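Hellonham Cup Results: read me first

Hello, and thank you for downloading this. What you have is a plain table of football results from the Hellonham Cup, our county knockout for amateur sides, typed up over far too many evenings from old match programmes, newspaper cuttings and a shoebox of referees' cards. It covers 30 seasons and holds 2910 matches, one to a row.

What's in the file

Each row gives the season, the round, the home side, the away side, the score at full time and, where there was one, the score after extra time. Penalties have their own column, because I once muddled them in with the goals and it took me most of April to put right. If a box is blank, I simply don't know. Please don't read it as a nil!

Club names

Names are kept as they were on the day, so Eklund Athletic and Eklund Town are both in there, although they are the same club before and after the move to the new ground. There is a short list of such changes in a second file, and you can join the two on the club code if you'd like one long history for each side. Gilline Rovers and Gilline Reserves are quite separate and should stay that way. 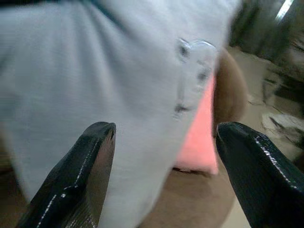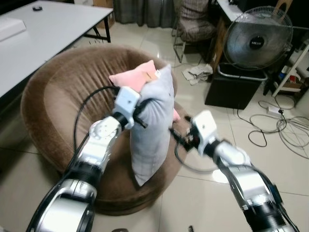
Ragnvald Granström wrote to say that the Lestanlow semi-final went to 2 replays, that the file had only the first of them, and that he still had both programmes if they were any use. They were, very much so, and the missing match is now in. He also wondered whether abandoned games ought to count. I've left them in with the letter A beside the score, so you can drop them or keep them as you please.

Known gaps

The early preliminary rounds are patchy, and attendances are mostly guesswork by whoever was on the gate, so go gently with those.

Using it

Help yourself, for anything you like. A mention of the Hellonham Cup Results would be kind, and corrections are always welcome, however small, preferably with a note of where you found the score.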